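Station Work: What Automation Changed for the Kitchen Staff at Delham
Project report, Work and Technology module, submitted in May

1. Question

Our group wanted to know what happens to the people in a workplace when part of their job is handed to a robot arm. Most of the material we read before starting came from vendors, and it said the same thing in different words: the dull tasks go away and staff are freed for better ones. We doubted that, mainly because none of it described the better tasks.

We picked the central kitchen at Delham, which prepares meals for schools and care homes. The kitchen brought in a system called Talleo to place and move items at two of its prep stations. Talleo is supplied by Fordale, and the motions are practiced on a small-scale kitchen in a lab before anything is changed at the real stations. We spent time in both places.

2. What we did

We interviewed kitchen staff at the end of the early shift, read the station logs for the period before and after the change, and sat in at the lab while the arm was put through its tasks. We had 60 pages of notes by the end. The interviews were not recorded. Staff asked us to leave names out, and we have.

The logs gave us 2826 entries from before the change and 3059 from after. We first took this as a rise in output. It isn't one, or at least we can't show that it is. After Talleo arrived, staff were told to log every time they stepped in to reset an item, and those entries go into the same column as finished trays. Anyone quoting the second number as a gain should be asked what is in it.

3. The work at the lab

The lab tasks are simple on purpose. Blocks stand in for portions, and the arm has to pick one up and put it somewhere else around the stove, the counter or the sink. We had expected something closer to the real job, with steam, wet gloves and a line of people waiting.

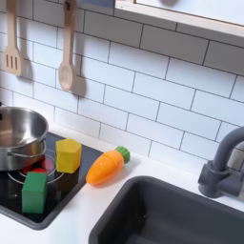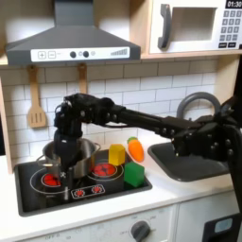
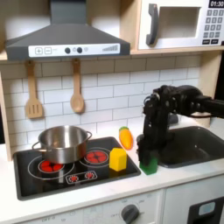
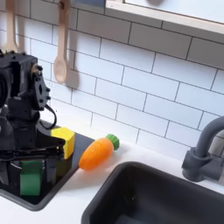 Figure 1. The practice kitchen used for the Talleo tasks. The third picture shows the gripper holding the green block beside the sink.

What struck us is how tidy the problem is. There are two blocks and a carrot, and plenty of free counter. At Delham the counter is never clear. A cook puts down a ladle where the tray was a moment ago, someone else moves the tray, and the work goes on. The people there handle this without talking about it. We asked one of them how she knew where to put things and she looked at us as if we had asked how she walked.

The lab staff did not hide any of this. They told us that a move which works on the small counter still has to be tuned again at the station, and that the tuning is done together with whoever is working the shift. That last part matters for the next section, and it was missing from the material we had been given.

4. What changed for the people

Three things came up in nearly every interview.

Pace. Before, two people at a station set their own rhythm and covered for each other. Now the arm sets it. It is not fast - several cooks called it slow - but it doesn't vary, and a person next to it can't get ahead and take a minute to wipe down or drink some water.

Attention. The lifting has gone down, and people were glad of that, especially those with bad shoulders. In its place they watch. They wait for a dropped or crooked item, fix it, and press a button. One cook said she went home less sore and more tired. We don't think the word "freed" covers this.

Pay and title. Staff at the two stations now do the resets, the logging and part of the tuning. Their job title and pay grade are the same as before. The manager told us a new grade was being looked at. We asked to see a draft and were told there wasn't one yet.

We also looked at the training. Fordale provides a booklet, which runs to 199 pages, and a short session on the floor. Most of the staff we talked to had used only the page on how to stop the arm. They learned the rest from each other.

5. Comparison with Wouters

Wouters is a bakery that tried a similar arm and took it out again. We only had one phone call with them, so this is thin. Their view was that the arm worked well enough, but they needed the same number of people in the room as before. Delham has also kept its headcount, which management presents as a promise kept. It may be. It may also mean that the arm can't yet be left alone.

6. Limits

We visited one kitchen on the early shift only. The late shift has newer staff and may see it differently. The logs are weak for the reason given in section 2, and we could not separate resets from finished trays after the fact. Lab and kitchen were visited in different weeks, so we did not follow one task from practice to station.

7. What we would ask for

Log resets in a column of their own. Let the person at the station pause the arm without having to enter a reason. Settle the pay grade before a third station is converted, and put the cooks who do the tuning in the room when that is decided.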